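Open Day at Goltero 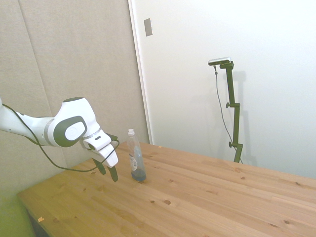
Fifty-two minutes late and they'll start without us, Kidus said, or was it two minutes, he had his phone upside down. Anyway they hadn't. The arm was waiting, and the man from Goltero was waiting, and so was everybody in the front row with their coats on their knees.

I'd come for Mum. Said I'd look, said I'd report back. February, dark by five, her hands gone bad over the winter so she couldn't work a tap some mornings. The leaflet had come through the door. Help in the Home, Come and See. Free tea.

No tea as yet.

"It'll find the bottle," the man said. Chrysikopoulos, his badge said. Nice voice, tired shoes. "It'll pick up the bottle, hold it, put it down again. That's the whole of it for today."

Someone behind me laughed. Not unkind.

"My nan can do that," a boy said.

"Mine can't," I said. Louder than I meant. Heads turned. Went hot all up my neck. Kidus looked at the floor very hard.

Chrysikopoulos pressed something. A small noise, like a fridge starting. Then nothing. Then the fingers went sideways, so slow you thought you'd made it up, stopped, thought about it, went on. The blue stuff in the bottom of the bottle shivered. They'd touched it.

Closed. Up.

An inch maybe. Two. It hung there and I was holding my own breath like a fool, over washing-up liquid or whatever it was. Then down. Knock, on the wood. The boy clapped first, give him that.

"How many times has it dropped it?" Kidus asked. He would.

"This month?" Chrysikopoulos rubbed his eye. "We do 1000 goes a month. It dropped 400 in the first one. Fewer now."

"How many fewer?"

"Fewer."

A woman by the door wanted to know could it do jars. Could it do a cat's dinner. Could it do stairs, and he said no madam it's bolted down, and she said well what use is that to me then, I've got stairs. He wrote it down. He did, he wrote stairs on the back of his hand in biro.

I put mine up. Felt about nine.

"If it's got hold of a cup. And the person wants it back. How does it know to let go?"

He didn't answer straight off. Looked at the arm as if it might like to take this one.

"We're working on that," he said. "That's the Plorkevov bit. Different team. It's hard, that."

"My mum grabs," I said. "She doesnt mean to. She gets frightened she'll drop it so she grabs."

"Right," he said. "Right. What sort of cup?"

"What?"

"What does she drink out of?"

So I told him. The green one with two handles that she hates, and the thin one with the roses that she isn't meant to have and has anyway. He stopped writing at the roses. Asked how thin. I showed him with my finger and thumb and he did the same back, checking, the pair of us pinching air in front of all those people.

Then the next lot were at the door and it was thank you, thank you, leaflets on the left. Kidus took three. We ran for the bus, missed it, stood in the Brerkska Road shelter with the rain coming in teh side.

"So what'll you tell her?" he said.

"That it picked up a bottle."

"Is that it?"

I had my hand in my pocket, finger and thumb still nearly closed.

"And that he asked about the roses," I said, and the next bus came round the corner with its lights on, full.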